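Questions about the Fustside rental flats, answered by the office. Anything missing can be asked at the Wokon desk, open until 5 p.m.

## Moving in

**How many flats are there, and how big are they?**
There are 40, all with one bedroom. The furniture stays in the flat.

**What does a flat cost?**
Rent is $1,088 a month and includes water and heating. Electricity is billed separately by Willems — you sign up with them before you get your keys.

**Can I bring a pet?**
Cats are fine, up to 2 per flat. Dogs are not allowed in the main building.

## Living here

**Where do I park?**
Behind the building, on the Rusto side. Permits run from March to March and go with the car. If you change cars, bring the new registration to the desk.

**Can I paint the walls?**
Ask first. We keep a list of approved colors, and you will need to paint the walls back before you leave.

**Who fixes things that break?**
We do. Put a repair slip in the box by the mail room. For leaks, call the night number on the inside of your front door.

## Moving out

**How much notice do I have to give?**
Give 30 days, in writing. Email counts.

**When do I get my deposit back?**
After the final walk-through, by check or bank transfer. Leave us a forwarding address.

**Is the heating on all year?**
The main heating goes off in late spring and comes back in the fall. Bathroom radiators are on their own switch, so those work in any season. A towel folded over the top rail is fine — pull it straight by the bottom corners so it hangs flat. Please don't dry shoes on the rails. 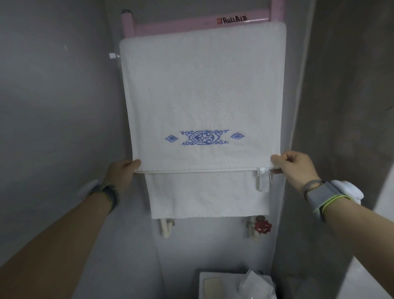
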